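Old plates, new measurements: the Plosamdale scanning project

The observatory at Plosamdale closed its dome to regular work a long time ago, but the plate store in the basement was never cleared. It holds glass photographic plates from the old survey camera, most of them in their paper sleeves, some in the wooden drawers they were first put into. For the past few years a small team has been scanning them and turning the images into a catalogue of star brightnesses that anyone can download. The second release went out in October. We spoke to the project's archive scientist in the reading room above the store, and asked first what was new.

"More plates, mainly," she said. "The first release had 1,000 and this one has 2,225. We also went back and redid all of the first lot, so people who downloaded the earlier files should throw them away and fetch them again."

The redoing was not planned. When the first release was checked against modern sky surveys, stars near the corners of the plates came out too faint. The team had expected this to some degree, as the old camera lens let less light through at the edge of its field, and they had put a correction in. The correction had been worked out from plates taken in one part of the sky and did not hold for the others.

"We had one curve for everything," she said. "Now each plate gets its own, fitted from the stars on it. It takes longer to run. On a good plate there are plenty of stars to fit and it works well. On a poor one we fall back on the curve for that season, and there is a column in the table that tells you which was used. Please read that column. I get emails from people who haven't."

The column is called CORR and takes the values 1 or 2. She would have liked something clearer, but the file format had already been agreed with Condow, the data centre that hosts the catalogue, and changing a column name meant changing the search page too.

Scanning itself is done on a flatbed machine called Praltau, which was put together for the project and lives in a windowless room next to the store. A plate is cleaned on the plain side only, laid emulsion up, and left to settle to the temperature of the room. The scan takes a few minutes. Any handwriting on the glass is photographed first, as astronomers in the past often circled objects in ink, and a few of those marks cover stars that are worth measuring.

"We don't wipe the ink off unless there is a good case for it," she said. "It's part of the record. What we do is photograph it, and then mask it, and if somebody writes in and says they need the star underneath, we talk about it. That has happened twice."
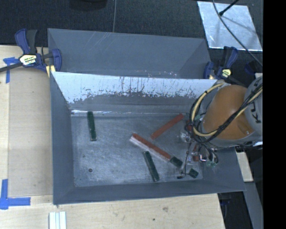

A remark from Ó Conaill had been that the notebooks mattered as much as the plates, and that no one should trust a brightness without a start time and an end time for the exposure. The archive scientist agrees, and says the notebooks have been the slowest part. They are handwritten in several hands. Times are given sometimes by the star clock and sometimes by the ordinary one, and the page does not always say which.

For 118 plates in the new release the time could not be settled. These have been included with the time left blank, which was argued over inside the team. One view was that a measurement without a time is of no use to anyone studying stars that change. The other was that the positions and brightnesses are still good, and that a user can decide.

"I was on the side of putting them in," she said. "If you want to know whether a star was there at all in that year, you don't need the hour. And once they're public, somebody might work out the time from something in the picture. An asteroid would do it. You know where it should have been, you see where it is, and you have your time."

Most of the requests so far have come from people working on slow variables, stars that brighten and fade over decades. Modern surveys are far more precise but do not go back far enough. A run of plates, even with gaps, can show a dip that was missed when it happened. She mentioned one star where the plates show two fadings, but would not give its name while the paper is being refereed.

Asked about the limits of the data, she gave a fairly long list. The plates respond mostly to blue light, so the brightnesses cannot be set directly beside modern ones taken through a red filter. Close pairs of stars are often blended. Very bright stars are burnt out and have been flagged, though the flag misses some. There is also a fault on a batch of plates where the emulsion has begun to lift at one side, and these have been scanned but held back.

The next release will add another 2,000 plates if funding for the scanning post is renewed. The images themselves, as well as the tables, should go up at the same time. At present a user has to ask for an image by email, giving the plate number and the sky position, and it is sent back as a cut-out.

"It's usually me who answers," she said. "Give me a week, and please put the plate number in the subject line."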